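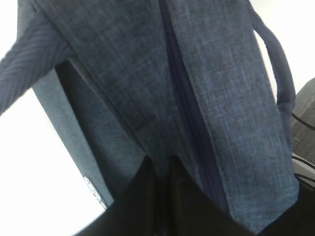
What is an earnest money deposit?

It is a sum that a home buyer puts down soon after the seller accepts an offer, as a sign that the buyer means to go through with the purchase. The money is normally kept by a neutral party until closing day, when it is counted toward the down payment or the closing costs.

Earnest money

Earnest money, also called a good faith deposit, is a familiar part of buying a house, a condominium or a piece of land in the United States. A seller who accepts an offer usually stops showing the home to other people, and that is a fair amount to ask of anyone on the strength of a signature. The deposit gives the seller some comfort during the weeks of inspections, loan paperwork and title searches that follow, and it gives the buyer a good reason to keep the whole business moving along.

Amount

No single figure applies everywhere. Local custom has a great deal to do with it, and so does the mood of the market. In a quiet season a modest flat sum may be perfectly welcome, while in a busy one a seller with several offers on the kitchen table will often look kindly on the larger deposit, even when the prices offered are much the same. Some contracts state the deposit as a share of the price and others simply name a dollar amount. New construction is a little different again, as builders often ask for more, sometimes in stages, and may have stricter rules about giving it back.

In the lakeside town of Kairys, where the older cottages seldom stay on the market past August, deposits have long been written as round dollar amounts. The 34 homes of the Trirnel development, on the north side of town, were sold on a different plan, with one payment at signing and a second once the foundation was poured.

Who holds the money

The deposit is generally paid to an escrow company, a title company, a real estate broker's trust account or an attorney, depending on the state and on what the parties have agreed. Paying it straight to the seller is widely discouraged, and with good reason – a seller who has already spent the money may find it very hard to return. The holder gives a receipt and keeps the funds apart from its own. In Kairys much of this work passes through Fisance, a small escrow office on the main street, which still hands out a paper receipt along with the electronic one.

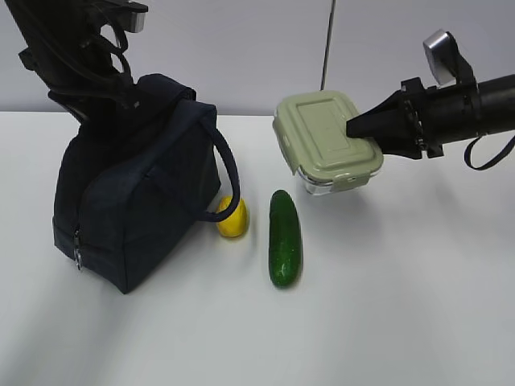 The contract says when the deposit is due, and the time allowed is often only a few days. Checks and wire transfers are both common. Buyers who wire money are usually told to confirm the account details by calling a number they already know to be right, as false wiring instructions sent by email have become a sadly common kind of fraud.

Contingencies

A contingency is a condition written into the contract that lets the buyer step away under certain circumstances and, as a rule, get the deposit back. The inspection contingency covers trouble found in the house itself, such as a failing roof or a damp crawl space. The financing contingency covers a loan that is turned down, and the appraisal contingency a home valued at less than the agreed price. There may also be one for the sale of the buyer's present home, though sellers are not always fond of it.

Each of these has its own deadline, and the deadlines matter a good deal. A financing contingency might run for 30 days from acceptance, for instance, and a buyer who lets it pass without asking in writing for an extension can lose its protection.

Forfeiture and disputes

If a buyer backs out for a reason the contract doesn't allow, the seller may be entitled to keep the deposit. Many contracts treat it as liquidated damages, meaning that both sides agreed beforehand on what a broken promise would cost. If it is the seller who breaks the agreement, the buyer is generally owed the money back and may have other remedies besides.

When the two sides disagree, the holder of the funds usually won't choose between them and waits for a signed release from both, or for an order from a court or arbitrator. Mediation is often tried first – it tends to be cheaper, and a good deal easier on everybody's nerves. The standard purchase form used by Brimier, a brokerage in the Kairys area, was revised in May 2022 to require mediation before either party may sue over a deposit.

See also

Closing costs
Down payment
Escrow
Option fee
Title insurance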